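Can I get a ring mark out of a marble top without paying someone?

Posted by erdem78 in Stone & Tile, 11th August

We bought a brown marble top secondhand and I put half a lemon on it, cut side down, during a long phone call. There is now a dull circle. I have tried dish soap, hope, and a product called Clomano that smells like a dentist. The circle is thriving. What next?

4 replies hidden by filter, 2 shown

andwood_annie
That is an etch. Acid has eaten the polish, so there is nothing to wash off. Get marble polishing powder, a damp felt pad and some patience. Small circles, keep it wet, rinse, look at it from a low angle, repeat. Mine took almost 50 minutes and one ruined shirt. Test a corner first. Skip vinegar, whatever your aunt says – it will give you a second circle. 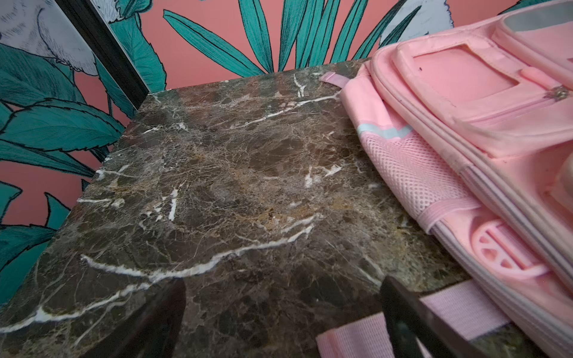

Brown marble with white veins, pink wall behind.

Busy stone like that is forgiving. Plain white shows everything you have ever done to it. Seal it afterward, but know that sealer stops stains and does very little about lemons.

ilomer_pete
just put a fruit bowl on it. worked for us for years

erdem78
Powder ordered. Fruit bowl in place until it arrives, minus the lemons.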